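Protokoll der Sitzung der Arbeitsgruppe Lager und Kleinteile
Stetex, Standort Borthorpe, Besprechungsraum Erdgeschoss
4. Juni 2025, Beginn 9.00 Uhr

Anwesend: Vertretungen der Bereiche Lager, Einkauf, Instandhaltung und Arbeitssicherheit; als Gast eine Vertretung der Firma Hettiarachchi (Behälterbau)
Entschuldigt: Bereich Versand
Protokollführung: Bereich Lager

TOP 1 Genehmigung der Tagesordnung und des letzten Protokolls

Die Tagesordnung wird ohne Änderungen angenommen. Das Protokoll der vorangegangenen Sitzung wird mit einer Korrektur genehmigt: Unter TOP 4 muss es »Regalgang 2« statt »Regalgang 3« heißen.

TOP 2 Zustand der Metallbehälter

Der Bereich Instandhaltung berichtet über die Durchsicht der Metallbehälter mit schrägen Innenwänden. Von den 56 erfassten Behältern wurden 54 geprüft, die beiden übrigen waren am Tag der Durchsicht nicht zugänglich und werden nachgeholt. Verformungen, die eine Aussonderung erforderlich machen, wurden nicht festgestellt.

Beanstandet werden Kratzer, Schmutzstreifen und Staubablagerungen auf den Innenflächen. Die helleren Wandflächen sind davon sichtbar stärker betroffen, vor allem in der unteren Hälfte. Auf den Böden finden sich Schleifspuren und Staub. 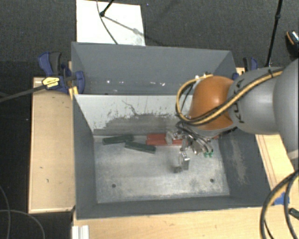
Der Bereich Einkauf fragt nach, ob eine Neulackierung in Betracht kommt. Die Vertretung der Firma Hettiarachchi rät davon ab, solange die Behälter in Gebrauch bleiben, und empfiehlt zunächst eine gründliche Reinigung mit anschließender Neubewertung. Ein Angebot für die Lackierung einzelner Behälter kann bei Bedarf bis Oktober vorgelegt werden.

Beschluss: Die Behälter werden im laufenden Quartal feucht gereinigt. Die Löcher in den Böden sind dabei freizuhalten und dürfen nicht überklebt werden. Über eine Lackierung wird erst nach Vorliegen der Neubewertung entschieden. Einstimmig angenommen.

TOP 3 Ablage der farbigen Leisten

Der Bereich Lager weist darauf hin, dass dunkelgrüne und rötliche Leisten wiederholt gemeinsam in einem Behälter abgelegt werden. Dies ist nach der geltenden Lagerordnung zulässig, erschwert jedoch die Bestandsaufnahme. Der Vorschlag, für jede Farbe einen eigenen Behälter vorzusehen, wird erörtert. Der Einkauf gibt zu bedenken, dass der Platz in Regalgang 2 hierfür nicht ausreicht.

Beschluss: Die gemeinsame Ablage bleibt bis auf Weiteres gestattet. Die Höchstmenge wird auf 40 Leisten je Behälter festgesetzt. Angenommen bei einer Enthaltung.

TOP 4 Holzpodeste und Bodenbelag

Die Arbeitssicherheit berichtet, dass die hellen Holzpodeste, auf denen Behälter montiert sind, in die regelmäßige Sichtprüfung aufgenommen werden. Zu prüfen sind Kanten, Befestigung und ebener Stand. Der dunkelgraue Teppichboden ist bei der Reinigung nach TOP 2 abzudecken. Die Beschaffung des Abdeckmaterials übernimmt der Einkauf.

TOP 5 Projekt Telum

Die Bestandsliste für das Projekt Telum liegt im Entwurf vor. Offen ist die einheitliche Benennung der Kleinteile; die Bezeichnungen »Leiste«, »Stab« und »Riegel« werden derzeit nebeneinander verwendet. Der Bereich Lager legt zur nächsten Sitzung eine Benennungsliste vor.

TOP 6 Verschiedenes

Der Schlüssel zum Reinigungsmittelschrank ist künftig beim Bereich Instandhaltung gegen Unterschrift erhältlich. Der Termin der nächsten Sitzung wird schriftlich mitgeteilt.

Ende der Sitzung: 10.20 Uhr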